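Tarnside Pottery Forum - Handbuilding - Liners for small cups?

plakevard28
Hello all, I've been making square cups for the market in June and I'm dithering over liners. My neighbour swears by leaving the outside plain, and I do love the feel of it, but I worry about tea stains. Pale clay, soft corners, a few dents I've grown fond of. 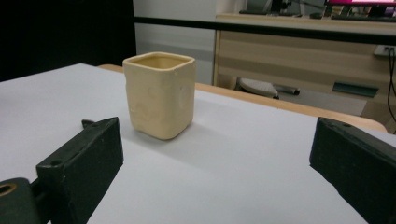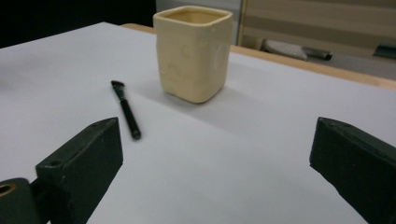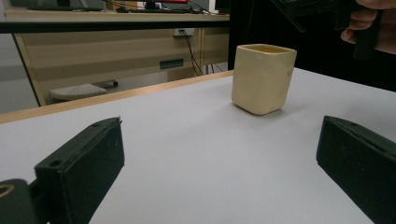

Last edited by plakevard28 on Dec 19, 2018

mosquera_mud
Oh, I like the colour of that cup! I'd glaze the lot though - bare clay gets grubby in no time.

kilnsitter114
Can't agree, sorry mosquera. Mine have been plain outside for years and a good scrub sorts them. Do line the inside, and test one overnight with water on newspaper.

plakevard28
Thanks both, kettle's on and I'm off to mix a test batch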